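We finished the write-up of our packing study at Pelley this week, so I'm posting the main points as a thread.

1/ The question was simple. If you have a fixed amount of operator time, should you record more demonstrations of the same few setups, or fewer of each and keep changing the setup?

2/ The task is moving grocery items between a basket and a paper bag with two arms. Snack packs, pocket tissues, small tubs with lids. Soft packages are the hard part. They fold when you grab them and they hide each other.

3/ We trained two policies. Both saw 600 demonstrations. Set A used the same item layout with small shifts. Set B got a new layout and a new mix of items every time.

4/ Same network, same training schedule, same cameras. The only difference was the data. The training code is the Bornedance branch we already used for the drawer work.

5/ We ran 100 trials per policy on layouts neither one had seen. Set A finished 41. Set B finished 68.

6/ On layouts close to its own training data, A was slightly better than B. So if your station never changes, repeating the same layout is fine. Ours changes daily.

7/ We also grew Set A to 1,000 demonstrations to see if volume would close the gap. It went from 41 to 47. That was less than I expected.

8/ Most failures for both were at the grasp. The fingers close on two packages at once, or catch the edge of a wrapper and slip off. The second arm rarely helps – it tends to wait until the first one is clear.
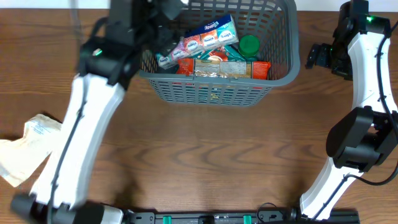

9/ Resetting is the real cost of Set B. A new layout adds time between recordings, and operators got tired of it. Dilthorpe ran the same protocol at their site and reported the same complaint.

10/ Limits: one table, one pair of arms, one basket. We didn't vary the lighting much. I wouldn't apply the numbers to rigid items without testing.

11/ Next we're trying the Muñoz sampling method, which picks the next layout from where the policy is least sure. First batch is 700 demonstrations, starting in September.

12/ Data and trial logs go up once the labels are checked. Failed trials will be included.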